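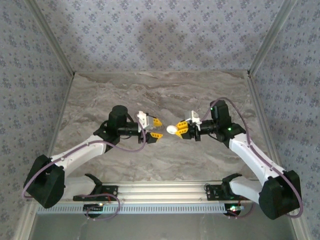 two arms, one round thing, one very long arvo

ok thread on the handover fault bc people keep asking. started 2021-02-22, still not closed. typing this between runs so sorry in advance

short version: right arm offers, left arm takes, right arm lets go. simple. except the left one closed early and kept pushing. right arm read that as a snag and pushed back. both of them leaning on each other at full torque till a wrist servo tripped

no one hurt. Judite had her hand over the table maybe ten seconds before though. that's the bit I keep chewing on

log says 71 handovers clean before the first bad one. so of course I'd stopped watching properly

first theory: calibration. re-zeroed both shoulders, re-zeroed both wrists, measured the rail twice. all fine. annoying

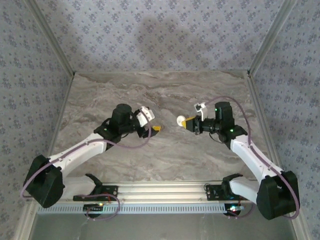
second theory was timing and I reckon that's most of it. the two controller boards keep their own clocks. after a long session left was 90 ms ahead of right. doesn't sound like much. it's heaps when one side thinks the handover's done and the other hasn't begun

Perla's fix: don't trust the clock at all. left closes, waits for a force reading, THEN tells right to open. slower. fine by me

also found the torque limit in the config was set to the bench test value from January. my doing. I raised it to check a joint and never put it back. dropped to 40 percent now and theres a startup check that refuses to run if it's higher

did I mention the e-stop. the e-stop worked! but it was zip tied on the far side of the bench, you had to reach past the right arm to hit it. moved it to the front. should of been there from day one
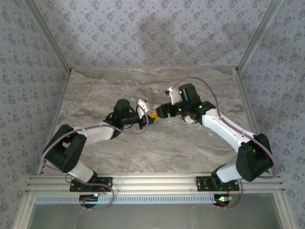

third thing, and this one's still open. grip force reads differently depending what's being passed. hard stuff gives a clean spike. softer stuff ramps up slow and the left side decides it's got nothing, so it squeezes more. same fight, different cause

Didier wants a per-object threshold. I want one rule that covers everything. we have had this argument before, over lunch, with diagrams

went through 3,351 lines of log last night looking for the slow ramp. it's in there well before the first trip. small, but it's there. nothing was set up to flag it 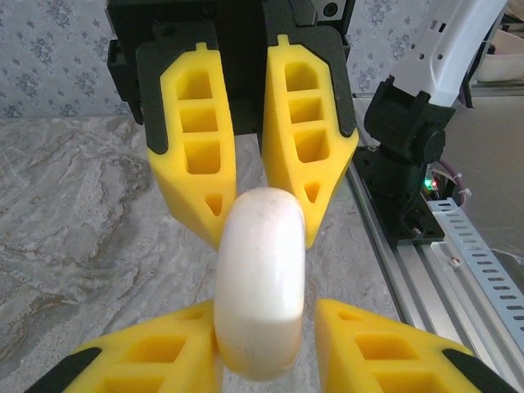
Lucienne Fleury

couple of replies in one go

yes the cables were checked. yes again after the trip. strain relief's ok, no nicks that I could find

no we're not swapping the arms out. Florian asked as well. same answer Florian

if you run a two arm setup with a controller each, go look at your clock drift after a full session, not at boot. at boot mine looked perfect

rule here for now: hands out past the rail before anyone hits run, and say it out loud. feels silly, doing it anyway

next run is with the force check on and the slow ramp alarm half written. will post the plots if they're readable. need to fix teh axis labels first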